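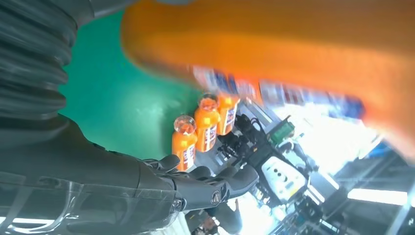
上一届有同学在课程问答区留言,问既然腕部相机离物体这么近,为什么不干脆只用它做定位,头部相机可以省掉,标定也少做一套。留言下面另有人补了一句,说自己试过,手一靠近瓶子,检测框就开始乱跳,最后还是靠头部相机的结果撑过去的。

两条留言合起来差不多就是本讲的内容。近处的相机分辨率高,但视野小,容易失焦,容易被近处的物体挡住大半个画面。远处的相机看得全,精度不够。软件要做的是在不同阶段决定信谁,信多少,以及什么时候停下来。

第六讲 腕部视觉与抓取阶段的状态管理

先修内容:第三讲(坐标系与手眼标定)、第五讲(轨迹插补)。没有做完第五讲作业的同学请先补上,本讲的代码直接调用那次作业里的插补函数。

一、任务设定

本讲一直用同一个任务:台面上有几只装橙色液体的瓶子,多指手从侧面接近其中一只,握住,提起,放到指定位置。瓶子排得比较近,手指张开时可能碰到旁边的瓶子。工作区里还有另一只夹爪,它的占用空间也要进碰撞模型。

瓶子这一类物体对感知不太友好,主要有几个原因:

透明瓶盖在深度图上经常是空洞,或者读到盖子后面的背景。

液体部分颜色饱和,彩色图上容易分割,但几只瓶子颜色一样,分割结果会连成一片。

标签是平面图像上最稳定的特征,可是标签只朝一个方向,瓶子转过去就看不到了。

绿色台面和橙色液体色差大,这一点有利。台面有反光,灯管的倒影会在分割结果里留下小块误检,要按面积滤掉。

背景如果有窗户,自动曝光会被拉偏。靠窗一侧过曝之后,那一侧的边缘基本不可用。

二、软件结构

实验室的抓取程序叫 Sallano,分四个进程,彼此用消息通信。

感知进程:读两路相机,输出目标位姿和置信度。

状态进程:维护抓取阶段,决定采用哪一路感知结果。

规划进程:收到目标位姿后生成手臂轨迹和手指预张角。

控制进程:按固定周期下发关节指令,同时检查力矩和跟踪误差。

控制进程不等待任何其他进程。如果在规定时间内没有收到新轨迹,就沿旧轨迹减速到停。写作业时不要在控制循环里调用感知接口,哪怕看上去只要几毫秒。去年扣分最多的就是这一条。

日志和回放用 Badham。它把各进程的消息按时间戳写进一个文件,回放时可以只放感知消息,让规划进程重新计算,用来比较修改前后的结果。

三、时间戳

腕部相机装在手上,手在动,所以图像里算出的位姿必须和曝光那一刻的关节角配对。常见的错误是用“收到图像时”的关节角,中间差了一个传输和解码的延迟。

做法如下。控制进程保存最近 610 个周期的关节角,按时间排成环形缓冲。感知进程拿到图像后,用图像时间戳去缓冲里查相邻两条记录,线性插值得到当时的关节角,再算腕部位姿。查不到就丢弃这一帧,不要用最近的一条顶替。

手臂移动速度越高,配对错误造成的偏差越大。末端速度为 0.2 米每秒时,延迟 50 毫秒,偏差就是 1 厘米,对于排得很近的瓶子已经足够让手指撞上旁边那只。

时间戳以曝光中点为准。如果驱动给的是曝光结束时间,要减去曝光时间的一半。自动曝光开启时曝光时间会变,应逐帧读取,不能写成常数。

四、阶段划分

状态进程把一次抓取分成下面几个阶段。

远距接近。只用头部相机。腕部相机可以开着,结果只进日志。

对准。两路都用,按置信度加权。当两路结果之差超过阈值时,手臂停住,重新检测。阈值默认是瓶身半径的一半。

近距接近。此时腕部相机最有用,也最容易出问题。目标可能只露出一部分,近处的物体可能占去画面上半边并且严重失焦。规则是:目标位姿只允许在上一次结果附近小范围修正,单次修正量有上限,超过上限的结果一律不用。

闭合。视觉结果冻结,改用手指力矩和关节角判断接触。

提起与确认。提起一小段后暂停,检查手指关节角是否继续收拢。继续收拢一般说明瓶子滑了或者没有握住。

每个阶段都要写明退出条件和失败条件。只写退出条件的状态机在演示时通常能跑,瓶子换个位置就会卡在某个阶段不动。

五、置信度怎么算

检测网络自己输出的分数不能直接拿来用。失焦的大块橙色也可能得到很高的分数,因为颜色对得上。本课程采用三个量相乘:网络分数、清晰度系数、几何一致性系数。

清晰度系数用目标区域内的拉普拉斯方差计算,归一化到 0 到 1。只在目标区域内计算,不要用整幅图。整幅图里如果有清晰的机械结构或者电路板,数值会被抬高。液体区域本身纹理少,聚焦正确时方差也不大,所以归一化的上下限要用清晰的瓶子图像来定。

几何一致性系数看检测框的大小与预期是否相符。瓶子尺寸已知,距离由上一次位姿估出,预期像素大小就能算出来。实际大小与预期相差超过 32% 时系数取零。这个数是在我们自己的台面上调出来的,换相机或者换镜头要重新调。

手自身也会出现在腕部图像里。手指、前臂和外面的透明罩都要做掩膜。透明罩比较麻烦,罩上有弯曲的反光,随手臂姿态变化,固定掩膜盖不全。目前的办法是用手臂模型投影出掩膜之后再向外膨胀几个像素,代价是靠近手指的目标边缘也会丢掉一点。波纹护套会随腕部弯曲变形,模型里按最大外廓处理。

六、多瓶时的目标保持

几只瓶子外观相近,近距阶段最危险的错误是目标跳到相邻的瓶子上。跳变之后位姿看上去仍然合理,置信度也高,只有手往错误的地方去。

处理方法:在对准阶段给每只瓶子分配编号,记录它们在台面坐标系下的位置。之后每一帧的检测先变换到台面坐标系,再与编号匹配。匹配用最近邻加门限,门限取相邻瓶间距的三分之一。匹配不上就保留旧位置,并把该瓶的“未更新帧数”加一。

盖子颜色可以作为辅助,有的是透明盖,有的是黄橙色盖。但是透明盖会透出下面液体的颜色,单看颜色会误判,所以只作辅助,不进主判据。

被遮挡的瓶子不要从列表里删掉。看不见和不在是两种状态,规划进程做碰撞检查时需要它们都在。

七、规划中的两点

第一,预张角。手指张开的宽度取瓶径加余量,余量太大会碰到旁边的瓶子。程序先按默认余量求解,碰撞检查不通过时再逐步减小余量,减到下限仍不通过,就换接近方向。

第二,另一只夹爪。它的位姿由自己的控制器给出,更新频率比较低。碰撞模型里把它连同上面的控制模块和线缆一起用一个放大的包围盒表示。线缆没有模型,只能靠放大来覆盖。

八、数据

Ellport 数据集包含 1720 段抓取记录,每段有两路图像、关节角、手指力矩和阶段标签。阶段标签由状态进程自动写入,失败的记录由人工改过一遍。作业只需要下载其中的小包,解压后 3 GB 多一点。

文件名里带 Âu 的几段是用另一套标定参数录的,读取时请按目录下的参数文件加载,不要用默认值。有些解压软件会把这个字符弄乱,遇到读不出来的情况先检查文件名。

九、作业

(1)用 Badham 回放小包中的任意一段,画出两路感知结果在台面坐标系下的水平位置随时间变化的曲线,标出阶段切换的时刻。

(2)把时间戳配对改成“收到图像时的关节角”,重新画图,写出最大偏差出现在哪个阶段,并解释原因。

(3)实现第五节的清晰度系数,分别用整幅图和目标区域计算,各举一帧两者差别明显的例子。

(4)选做。设计一个判据,检测目标是否跳到了相邻的瓶子,不允许使用头部相机。说明它在什么情况下会漏报。

提交代码和一份不超过四页的报告。图上要有坐标轴单位。代码须能在课程提供的镜像里直接运行,五月底关闭提交入口。

补充:第四节中“单次修正量上限”的默认值在配置文件里写的是毫米,程序内部用米。旧版本漏了换算,手里还是旧代码的同学请更新后再做第(2)题。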